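August at the Talport Robotics Club

It is my pleasure to present the August entry on behalf of the club. Members who were absent over the break have asked for a proper account of where the bottle-sorting project stands, and I shall try to give one without repeating the whole of the previous entry.

The task remains as agreed at the start of term. A drink bottle is taken from the green conveyor and placed in the pink bin, and the hand is guided by an operator. The club has set itself a target of 60 placements in one sitting, and the sitting may be divided between two operators. Our best result before the break was seven short of that figure, and the committee was satisfied with the standard of the work.

Several points of practice have been settled. Operators will now do a short warm-up with the hand open and the fingers straight before any bottle is put on the belt. The speed of the belt is to be left alone during a sitting. Anyone who wishes to change a setting on the teach pendant should write the old value in the log first, and initial it. I would also ask that the logbook stay in the room. It went home in a school bag twice last term.

The question of cabling was raised again by Ksawery Michalski, who has proposed that every lead be labelled at both ends. I support the proposal. It will be put to members at the next meeting, together with his suggestion that the spare leads be kept in one drawer.

The comparison of the two grasping methods, which we have been calling Lis and Skomo, is not yet complete. Lis takes the bottle around the body and Skomo takes it near the neck. Nine trials of Skomo are still to be written up, and I would discourage members from quoting any result until that is done.
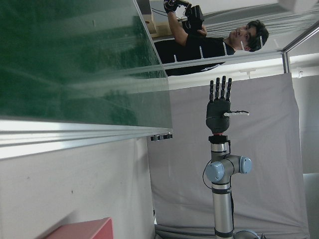
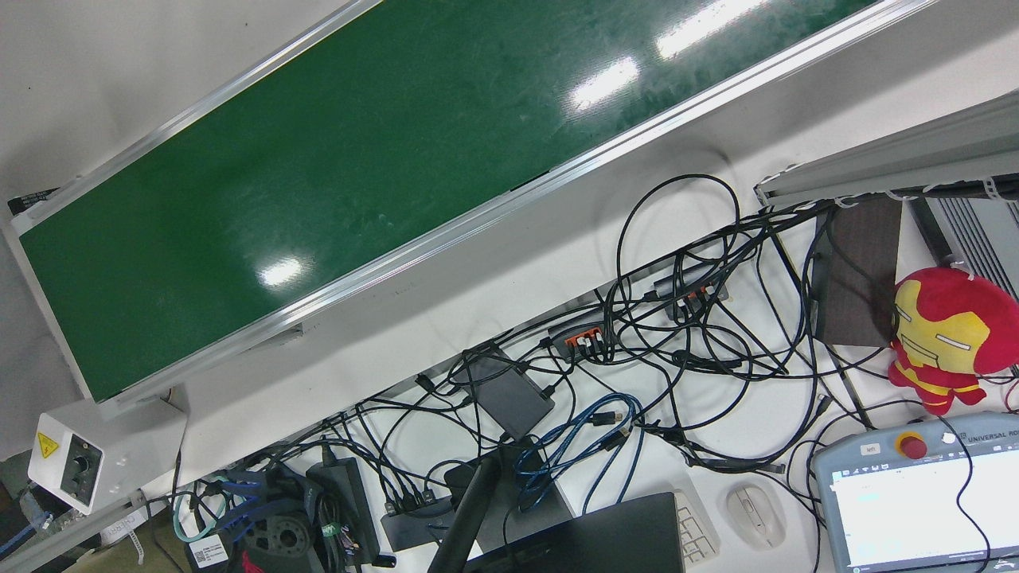
From the August work on the conveyor project.

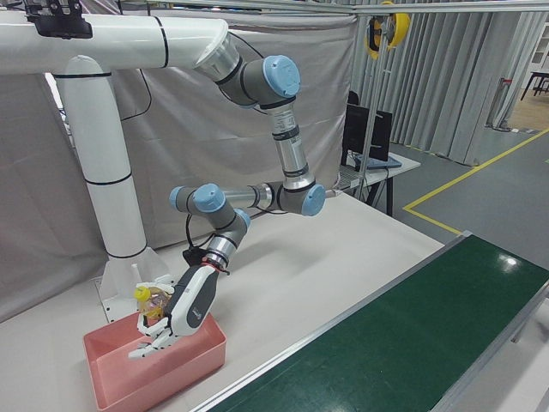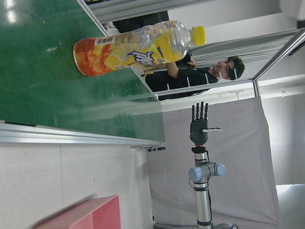

Talport Robotics Club, Student Projects

New members are welcome from the beginning of next term. No previous experience with programming is required, although a willingness to read the safety notes in full is. The labelling proposal and the draft roster for operators are pinned inside the workshop door, and comments may be written directly on either sheet.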